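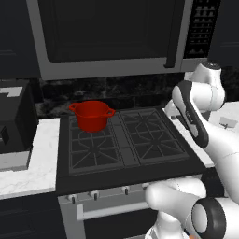 Ticket 2252: Simulated kitchen demonstration, open day at the Bavport building
Status: Resolved, one follow-up item open
Opened: 11 Nov 2020
Assigned to: Carla Khasawneh, Demonstration Systems
Reading time: 5 min
3 shares | 2 comments

Summary

During the morning rehearsal for the Pladerberg open day, the simulated kitchen demonstration failed to begin its stovetop task when started from the visitor console. The arm model moved to its start pose beside the range and remained there. The console displayed "Waiting for task" and did not accept further input. The same task ran normally when started from the operator workstation. Visitors were due on the demonstration floor at 1:00 p.m., and the ticket was therefore entered as high priority.

Affected systems

Visitor console, demonstration floor
Operator workstation, demonstration floor
Kitchen scene, stovetop task set (red pot)
Provside session manager

The wall display was not affected. It continued to show the kitchen view throughout the incident.

Expected behavior

A visitor selects one of the stovetop tasks at the console. The session manager loads the task, resets the scene, and passes control to the planner. The red pot starts each run on the left rear burner. In the move task, the arm is expected to pick the pot up by a handle, carry it across the divider, and set it down on the right grate. At the end of the run the scene resets and the console returns to the task menu.

Observed behavior

The scene reset correctly. The pot was on the left rear burner and the arm was at the right side of the range, as specified. No motion command was issued after that point. The session log contained the following lines, repeated until the session was closed by hand:

session: scene reset complete
session: task requested, source=visitor
planner: no task received, holding start pose
session: wait limit 300 s reached, retrying

Actions taken

9:10 a.m. The visitor console was restarted. The fault returned on the first attempt. (CK)

9:25 a.m. The stovetop task was started from the operator workstation. The arm completed the move and the scene reset without error. The scene files and the arm model were ruled out as the source of the fault.

9:40 a.m. The network connection between the console and the session manager was tested. All test messages arrived. No packet loss was recorded.

9:55 a.m. The task list on the console was compared with the list held by the session manager. The console list contained 12 entries and matched by title. The internal task names did not match. The console was sending names from the January version of the demonstration, in which the pot tasks were grouped under "cooktop." The current session manager expects "stovetop."

10:15 a.m. The Ruchti support desk was contacted by telephone, as Ruchti supplied the console software. The desk confirmed that the console keeps a local copy of the task names and does not refresh it on restart. A manual refresh is available from the maintenance menu.

10:30 a.m. Manual refresh performed. The console reported the new list as loaded. The stovetop task was started from the console and ran to completion.

10:40 a.m. Second run started from the console. The arm reached the pot, then stopped short of the handle and held position. The log reported a speed limit conflict.

10:50 a.m. The visitor profile was found to set a lower speed limit than the planner's minimum for the approach segment. The planner does not always reach this segment at the same speed, which explains the successful first run. The visitor profile was changed to match the operator profile for the approach segment only.

11:20 a.m. Repeated runs were performed from the console with the corrected profile. All completed. The move task and the return task were both included.

11:45 a.m. Demonstration floor released to the open day staff.

Root cause

Two separate faults were present. The first was an outdated list of task names stored on the visitor console. The session manager accepted the request but could not match it to a task, and gave the visitor no error message. The second was a conflict between the visitor speed profile and the planner. It had been hidden by the first fault, as no visitor task had reached the approach segment before the refresh.

Instructions for demonstration staff

1. Before each public session, open the maintenance menu on the visitor console and select Refresh Task Names.
2. Run one stovetop task from the console to completion before admitting visitors.
3. If the arm holds its start pose and the console shows "Waiting for task," end the session from the operator workstation. Do not restart the console during a public session.
4. Record any stopped run under this ticket number, with the time and the task title.

Report from the open day

The demonstration opened to visitors at the scheduled time. One session stopped in the middle of the afternoon when a visitor pressed the menu key twice during a scene reset. The operator ended the session and the next group continued without delay. This behavior is known and is covered by a separate ticket.

Several visitors asked whether the oven and microwave could also be used. Staff are reminded that the public program at Pladerberg covers the stovetop tasks only, and that questions about other tasks should be referred to the information desk.

Open item

The session manager should return an error to the console when a task name cannot be matched. A change request has been sent to the Provside maintainers. This ticket will be closed when the request has been accepted or declined.

Comments (2)

Floor Operations: Refresh step added to the opening checklist. Printed copy placed at the operator workstation.

C. Khasawneh: Confirmed. Please also remove the January checklist from the binder, as it still refers to the cooktop tasks.

Related tickets

Visitor console: menu key accepted during scene reset
Wall display: incorrect language after power loss
Operator workstation: request for second headset
Open day: floor signage for the Bavport entrance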